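Ticket 3180: Label printer prints blank every 30 labels
Filed under: Shipping & Labels > Hardware > Solved

Opened Tuesday, April 6, 2021

Reported problem
The Karaki label printer in the Plavach stockroom feeds one blank after every 30 good labels, then carries on as if nothing had occurred. The packing desk has been sticking the blanks on boxes anyway, on the theory that somebody downstream would know what to do with them.

Step 1. Restarted printer
No change. Restarted it again with more conviction. No change.

Step 2. Swapped the roll
New roll from the same carton, same blank. A roll from the September carton did it too, so the paper is off the hook. Cleaned the sensor while the lid was up. 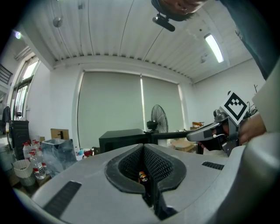 Step 3. Checked the driver
Found 2 copies of the Karaki driver, each set as default by someone with strong feelings. Removed the older one. Blanks continued.

Step 4. Read the template
Pedum exports jobs in batches, and the batch size was 30. "Separator page" was ticked – on a label, that means a blank. Unticked it and ran 753 labels without a gap.

Status: closed. Please stop mailing the blanks to Grullska.

Related tickets
Scanner beeps but enters nothing
Pedum export stuck on "almost done"
Labels print upside down after lunch

Contact the help desk | © Plavach Support | Back to top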